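Sunday, and yes I went in. Gadisa had the door propped open when I got there and was eating cereal out of a measuring cup, so at least I wasn't the only one with no plans.

The goal was 90 clean demos of the packing task before Themis gets back from Skollunard. I slept badly and my thumbs were already sore from Friday, but I taped them up and got going, and the first hour went fine. Then the left gripper started dropping its signal whenever I turned my wrist too far, and I had to throw out 5 in a row. I said some things out loud that are probably on the audio. Sorry, Aksel, if you're the one who has to label those!
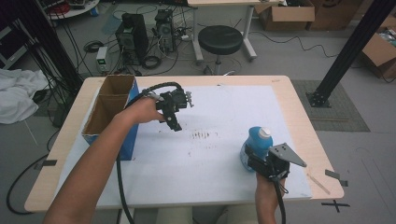 What I keep chewing on is how much of me ends up in the data. Han-gyeol went through my batch from last week and says I slow down right before every grasp, every single time, like I'm asking the thing for permission. So today I tried to just go for it. I'd get the blue bottle in the right gripper, tip it a little on the way up, and keep moving without that dumb pause, with the left one waiting over by the cardboard box. It felt rushed and sloppy to me, but when we played a few back they looked way more natural than my careful ones. The cables are still my enemy. The left one loops back over my wrist and I swear I fly differently just to keep it from tugging, and now I'm wondering if the policy is going to learn that too – a little flinch around a cable it doesn't even have.

I brought this up with Gadisa and we ended up arguing about it for 40 minutes, which was the best part of the day. He thinks you drown it out with more people. I think we should get Grímur in here for a couple of sessions, he's left-handed and moves like he's late for a train.

Ended up with some 70-odd I'd be happy to hand over, so I'm short. Back tomorrow after the Kamath call. Need to remember: new tape for the thumbs, ask about a longer cable, and call Mom before 2 because she has her eye thing.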